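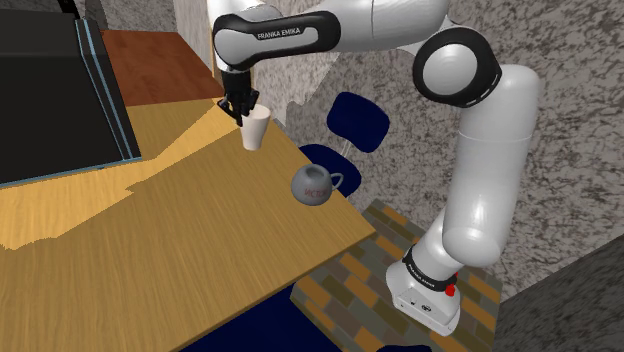 Can one person really run a stump grinder?
Sure, if it's the right size for the stump and you take your time. The Brimdale 46 is the one I hand to people who've never touched a grinder before, and most of them have the stump gone before lunch.

Category: Stump & Root Equipment > Walk-Behind Grinders

Brimdale 46 Walk-Behind Stump Grinder

I've been renting and selling yard machines out of our Rilletley shop for a long time now, and I'll tell you straight up that I have favorites. This is one of them! I used to stock a bigger self-propelled model as well, and it was a beast, but it wouldn't fit through half the garden gates in town and people kept bringing it back with the stump still sitting in the yard. So I sold it and bought a second Brimdale.

It cuts 6 inches below grade, plenty if you want to put grass seed or a flower bed over the spot. If you're planning to plant another tree in the exact same hole, you'll want to dig deeper than that by hand, or (my advice) just move over a few feet. The old roots take years to rot and the new tree won't thank you for making it fight through them.

The whole machine is 32 inches wide at the wheels. Please go measure your gate before you call me. Measure the opening between the posts, with the gate swung all the way back, and check for the latch sticking out. I have driven across the county with a grinder on the trailer only to stand there looking at a gate that was two fingers too narrow - and the customer swore up and down he'd measured it.

What it's good at

Softwood stumps up to knee height, pine especially. Fruit trees. Old hedge stumps in a row, which are a real pain with a shovel and go quickly with this. Maple and ash are fine too but slower, and with oak you need patience. Nibble at it. Swing the wheel side to side, take a thin bite, move forward a hair, swing again. If the engine starts to bog down you're pushing too hard, so back off and let it catch up.

Cut the stump as low as you can with a chainsaw first. Every inch you take off with the saw is an inch you don't have to grind, and the saw is a lot faster. Then get the rocks out from around the base. I mean really get down there with a garden fork and pull them out, all the way around. Rocks eat teeth.

About the teeth

The cutting wheel on mine is fitted with Eglītis carbide teeth. They cost more than the plain ones the machine ships with and I tried to get away with the cheap ones for a season, but I was changing them constantly. The Eglītis set bolts on one tooth at a time, so if you nick one on a brick you replace that one and keep going. I keep spares at the counter. If you bought your grinder someplace else, bring in an old tooth and I'll match it for you.

Sharpening is something I do here in the shop. You can do it yourself on a bench grinder with the right wheel, but go slow.

Buying one

New, the Brimdale 46 is $1,225, and that includes the first set of teeth, the tooth wrench, the chip guard and a canvas cover. I go over the controls with everybody before it leaves, even the folks who tell me they already know. Delivery inside Rilletley is free. Out toward Stodholm I charge a little for gas - call me and I'll work it out.

Used ones come up now and then, mostly in the fall. I don't keep a waiting list (I tried, and kept losing the notebook), so just check in with me.

Renting one

The rental is $46 for a half day, which covers one decent stump or a few small ones. Half days start at 8 in the morning or 1 in the afternoon. Sunday we're closed, so a Saturday afternoon rental comes back first thing Monday and I only charge you the half day. That slot goes fast in May, as you can imagine.

You'll need a truck or a small trailer. It goes up a ramp fine with two people. I'll lend you the ramps, a face shield and ear protection, and I'd ask that you wear long pants and real boots. No sandals. I will send you home.

Before you grind

Call the utility locating service a few days ahead and wait for the flags. Gas and cable lines run in funny places, and tree roots love to wrap around them. Sprinkler lines won't be flagged, so if you have a system, find those yourself. Keep kids and dogs indoors while you're working, and hang an old sheet or lean some plywood up if there's a window or a car nearby. The chips fly farther than you'd think.

You'll end up with a surprising heap of chips, too. Rake them out of the hole, fill it with topsoil, and tamp it down well because it's going to settle. The chips are great on paths. I wouldn't dig fresh ones into a vegetable bed, they'll tie up the nitrogen for a good while.

Related items
Eglītis Carbide Tooth, single
Eglītis Carbide Tooth Set with Bolts
Stodholm Folding Loading Ramps, pair
Root Saw, long handle
Face Shield with Mesh Visor
Brimdale Replacement Drive Belt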